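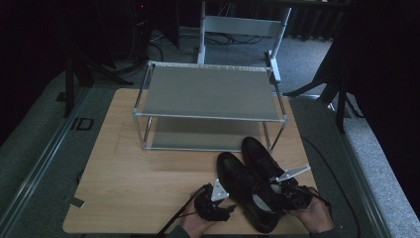
Shoe rack, part two: the hallway problem

Tuesday, December 1, 2020

The first part of this series, back in July, dealt with the coat hooks. The shoe rack took longer to settle, mostly through my own fault. I had measured the alcove by the front door at skirting level and ignored the pipe boxing higher up, so the first rack I ordered went straight back.

The replacement is a two-tier model sold by Zustberg. Thin aluminium tube, small connectors at the corners, and a grey fabric panel stretched between the rails on each level. It arrived flat in a narrow carton and went together without tools. Push each tube home fully before starting the next level. If one is left a few millimetres short, the whole thing twists and the fabric pulls to one side.

Fabric shelves have their critics, and I was one of them. My previous rack, a Mavix with wire shelves, held more weight but left a line across the sole of anything soft. Fabric spreads the load better. It does need to be taut, and on this rack the tension comes from the tube spacing alone, so there is nothing to adjust later if it sags. I will report back if it does.

Black dress shoes are the main test in this house. They have a hard heel and a smooth leather sole, and a pair will slide forward on any shelf that slopes. I checked the upper shelf with a short spirit level and shimmed one leg with folded card. The board under the rack is a light wood-grain one, and I would recommend something similar to anyone with carpet. Tube legs sink into carpet by different amounts depending on the load above them, and no amount of care in assembly will correct for that.

My order for putting a pair away is as follows.

Wipe the soles on the mat. Grit wears fabric faster than weight does.

Loosen the laces and push the tongue back into place, otherwise it dries folded over.

Set the pair down side by side, toes to the wall, heels level with the front rail. Lift them by the heel end – dragging them scuffs the toe caps on the tube.

Formal shoes go on the upper shelf and everything else goes below. The lower shelf sits close to the floor and gets less light, so it suits the pairs I don't need to find in a hurry. Boots don't fit on it at all and still live in the porch.

The total cost was £28, plus the return postage on the first one, which I am not going to add up. I have 511 mm of clear wall left beside the rack, and a narrow umbrella stand from Gresville would fit there. That can wait until the pipe boxing has been repainted.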